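Filed under: Governance > Guides > Delegates and Voting

How to write and submit your first governance proposal to the Odach community

If you've been hanging around the Odach forum for a while, holding a few tokens and reading along, there usually comes a day when you think, well, somebody really ought to fix that. Maybe it's a fee setting that has never made sense to you, or a grant you'd love to see funded, or a bit of the docs that sends every newcomer in circles. I had that day myself a couple of years ago, and I spent an entire weekend trying to work out what I was supposed to do next (the answer was scattered over three forum threads and a pinned message that had come unpinned). So I've put the whole business in one place, and I hope it saves you a weekend!

You don't need to be a developer for any of this. If your proposal changes a contract you'll want one beside you, and we'll come to that, but most of what goes through Odach governance is plain writing and a good deal of patience.

What you'll need before you start

A wallet that holds your ODA, or has it delegated to it. A forum account, in good standing and at least 8 days old. And a clear idea of which kind of proposal you're writing, which sounds obvious until you've had yours bounced for being in the wrong category, as my first one was.

There are three kinds:

Parameter proposals change a number the protocol already uses, such as a fee, a cap or a collateral ratio.

Treasury proposals ask for funds to be paid out, either all at once or in stages.

Charter proposals change the rules of governance itself. They have a higher bar to clear and they take longer, and I wouldn't suggest one as your first.

If yours seems to be two kinds at once, split it. I know it feels tidier to keep it together, but voters who like one half and loathe the other will vote the whole thing down, and you'll be back at the start feeling a bit sore about it.

Step 1. Float the idea

Post in the Ideas section of the forum before you write anything formal. Two or three paragraphs will do. Say what bothers you, what you'd change, and who you think it affects. Please don't polish it! A rough post invites people in, and a finished one makes them feel you've already decided.

Leave it up for a week or so and answer everybody, including the grumpy ones. Kedir Woldegiorgis, who has been a delegate since the early days, told me the grumpy replies were the most useful part of every proposal he'd ever written, and having now been through it a few times I'd have to agree with him. Copy the objections into a file somewhere as they come in. You'll want them in Step 3. 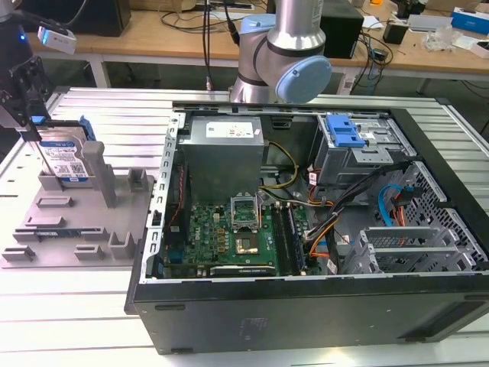 Step 2. Find yourself a sponsor

A formal proposal has to come from a wallet with enough delegated voting power to meet the submission threshold, and very few of us have that by ourselves. What most people do is ask a delegate to sponsor them. Sponsoring isn't the same as endorsing, by the way. A sponsor is only saying the thing is worth a vote, and plenty of delegates have sponsored a proposal and then cheerfully voted against it.

Have a read of the delegate statements on the forum and look for somebody whose interests sit near yours. Bethel Abdella is a good person to approach about treasury matters, and Rekha Rajput has been very generous with her time on parameter changes (do read her long post on fee tiers first, or she'll send you off to read it anyway). Write to one delegate at a time. Sending the same message to the whole list gets noticed, and it puts people off.

Give them a few days. They're doing this in the evenings, like the rest of us.

Step 3. Write the draft

The template is pinned in the Drafts section and it has these headings, in this order:

Summary. Three sentences at most. If somebody reads only this part, they should still be able to tell what a Yes vote does.

Motivation. Why the change is worth making, and why now. You can link back to your Ideas thread.

Specification. The exact change. For a parameter proposal, give the parameter's name as it appears in the contract, its current value and its new value. For a treasury proposal, give the amount, the receiving address, the payment schedule and what gets delivered at each stage. Don't leave anything to be worked out later.

Objections considered. Out comes that file from Step 1. Put each objection fairly, in words its author would recognize, and then answer it. If you changed your mind about something, say so. People warm to that more than you'd think.

Risks. Every proposal has a few. A draft with "none" under this heading will be sent back.

Voting options. Yes, No and Abstain, with a line explaining what each would mean in practice.

Keep it as short as you can bear. I'm hardly one to talk, as you'll have gathered, but Rostyslav Fedoruk read an early draft of mine and struck out nearly half of it in red, and the half that was left passed comfortably.

Step 4. Get the technical parts checked

You can skip ahead if your proposal is only words. If it includes an on-chain action, meaning that the vote itself triggers a transaction when it passes, you'll need the payload reviewed before it goes up. Post it in the Review section with your draft linked, and say plainly which contract it calls and with what values.

Run it on the Garkolden test network as well, and post the result whether it went well or badly. Garkolden mirrors the live contracts, so a payload that fails there is going to fail in the real thing, and it's a far kinder place to find out. You can ask for test tokens in the forum's help thread.

Two things trip people up over and over. One is decimals: check how many places the contract expects, then check again with your glasses on. The other is addresses copied from an old thread. The treasury moved to a new multisig last July and there are still posts floating about with the old address in them. Take it from the docs page and nowhere else.

Step 5. Temperature check

Your sponsor, or you if your sponsor prefers, opens a temperature check. It's an off-chain vote, so signing it costs no gas, and it doesn't bind anybody to anything. It simply tells you whether the formal vote is worth the trouble. It needs at least 100 wallets taking part, and more Yes than No among them.

If it falls short on turnout, you may run it again once. If it falls short on support, the draft goes back to the forum, and you can't bring the same proposal for another 90 days. That sounds harsh when it's yours, I know. Use the time to talk to the people who voted No, since many of them will tell you exactly what would bring them round.

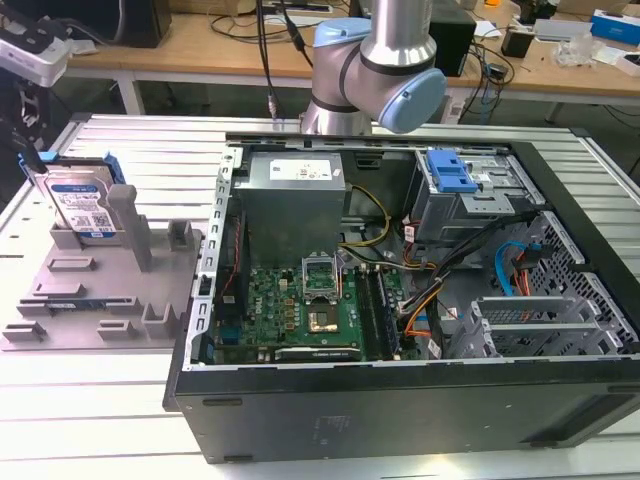 Desktop tower with the side panel off, on the bench.

Step 6. Submit for the formal vote

Once the temperature check has passed, the sponsor submits from the governance page. Sit with them for this if you can, even if it's only on a call. Go slowly through these:

1. Paste the final text and compare it with the version that passed the temperature check. They must match, apart from typos.

2. Add the payload, if there is one, and compare it character by character with the one that was reviewed.

3. Preview the page and click every link.

4. Sign the transaction and wait for it to confirm before you close the tab.

5. Post the vote link in your forum thread straight away, and ask a moderator to move the thread to Active Votes.

Nothing can be edited after that. If you spot a real mistake, the sponsor can cancel while the vote is still pending, and you can resubmit without going back to Step 1. It's a bit embarrassing, and everybody has forgotten by the following week.

While the vote is running

Stay around and answer questions in the thread, where the whole community can see them, and try to keep private messages to a minimum. If a delegate asks for a call, lovely, but post a few notes afterwards. Never offer anybody anything for a vote, not even in fun. Shiferaw had a nasty row over just that sort of joke in their own community, and it took them ages to get past it.

After the vote

A proposal that passes goes into the timelock, and then it can be executed by anyone willing to pay the gas. Don't assume somebody else will do it. Bezawit Tamiru keeps a list of passed proposals still waiting to be executed, and it's longer than it ought to be.

For treasury proposals, post an update at every stage you promised one, even if the update is that you're running late.

And if yours doesn't pass, please do leave the thread up. Others will want to read it, and my second attempt at the docs grant borrowed quite shamelessly from one that had failed the year before. Drop a link to your Ideas post in the newcomers' thread when it's ready and I'll come and have a read.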